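# Clearing the Study Room: what I did and how it went

For my project I took on the small study room at Skavdale, the one with the frosted window at the end of the hall. The idea was simple: sort it, tidy it, and see if people in the building would use it more. I started in February and I'm writing this up now, so some of my early notes are a bit thin (sorry!).

First I sorted everything I found in there. I ended up with 264 items on my list, mostly paper, dead pens and drink bottles. Of those, 136 went to recycling, 98 went back to their owners or the supply closet, and the rest I kept in a box because I couldn't decide. I know that's kind of cheating.

The furniture took more thinking. I wanted the table close to the window for the light — the glass is frosted, so you get brightness without everyone in the parking lot watching you do algebra. The mesh chair with the headrest went back against the white wall. I tried two other spots for it and kept bumping my knees, so the wall won.

My rule for the tabletop was that only things in use could stay out. A drink is fine, a laptop is fine, last week's lunch box is not. I checked the room 19 times and wrote down what was on the table each time. Bottles were the most common thing by far, and I let those stay if somebody was working there. 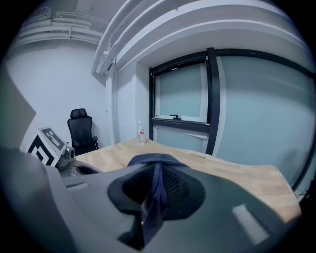
Wian Nkosi thought the rule was too soft and told me that a bottle left out today is a pile by Friday's deadline, so I should add a shelf by the door for drinks. I like that idea a lot! I haven't measured for the shelf yet, but there's space if the coat hooks move over a little.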